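Re: [clulbridge-makers] Vullis open day, anyone going?
Saturday, June 19, 2021

> Is the Vullis open day worth the drive? My two kids want to see
> the hands but I don't want to stand in line all morning.
> Also is it free, the May one wasn't.

Just back, so quick. Yes go. Free this time, sign in at the Maluleke building, side door. No line when I got there at 10. Demo is at a big white table, two arms, a brown tray and a Rubik's cube. Right hand had hold of the cube when I walked up.

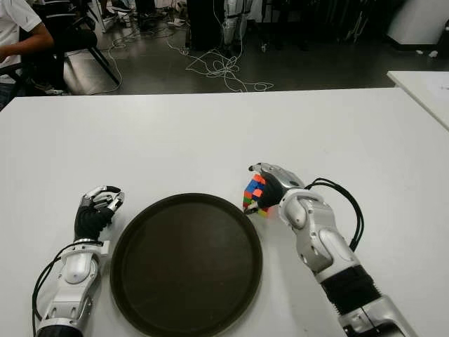 Filed under: Open days / Demos

No solving, so tell the kids now or there will be tears. It's all about grip. Pick up, hold, put down, again. They said over 1000 tries logged since May, 1091 by the sheet on the wall. You can ask for a slower run, they did one for us. Questions fine any time, just keep behind the tape and dont lean in.

Best part for me was getting close to the fingers. Black rubbery tips, white segments above, black rings up where they join the palm. Much smaller parts than I expected from the Vutik flyer.
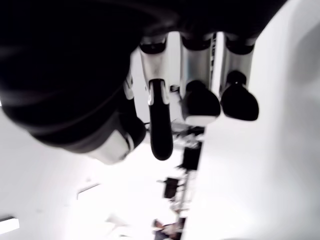 Asked what the tips cost to replace and got a vague answer, will email them. Second session starts at 2, parking behind the buiding is tight so use the street. No food there, bring something.

Can post my notes on the wrist if anybody wants them. Gotta run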